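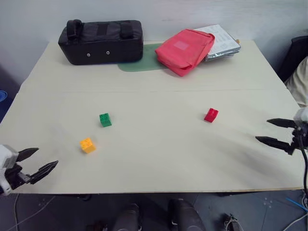 Visite chez Laaksonen, atelier de Griltcombe : vos retours ?

rasa_k
Posté le jeudi 6 janvier 2022
J'y étais hier avec le groupe de 9 h. La démo à deux bras portait sur la prise de petites briques à plots, une verte, une jaune orangé, une rouge. Érica Macedo présentait, une trentaine de minutes questions comprises. Je l'ai trouvée claire sur l'approche et la fermeture des doigts, moins sur le logiciel.

urho.t
Même visite, groupe suivant. Pour moi c'était trop simple. Des briques posées à plat sur une table claire, deux proches, une à l'écart, on fait ça depuis longtemps. J'attendais du vrac.

mayu_katayama
Pas d'accord. Avec deux bras, il faut déjà décider lequel prend quoi. Et les briques étaient tournées chacune dans un sens, ça oblige à orienter la pince.

urho.t
L'orientation, n'importe quelle caméra de poignet la donne.

rasa_k
Pas toujours. Voilà la vue côté pince :
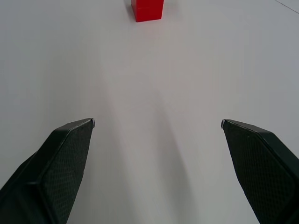
Vue du poignet, doigts ouverts, brique rouge en haut.

La brique est coupée par le bord. Avec cette seule vue, je ne me risquerais pas à estimer un angle.

aino_p
Quelqu'un sait en quoi sont les patins ? On voit un motif fin sur la face intérieure des doigts. Chez Rotance on a essayé du lisse en août, ça glissait.

mayu_katayama
J'ai posé la question, pas eu de réponse précise.

urho.t
D'accord pour l'angle. Je maintiens pour le vrac. Prochaine visite à Skultstead, 6 places par groupe, inscription par mail.

aino_p
Merci, je m'inscris.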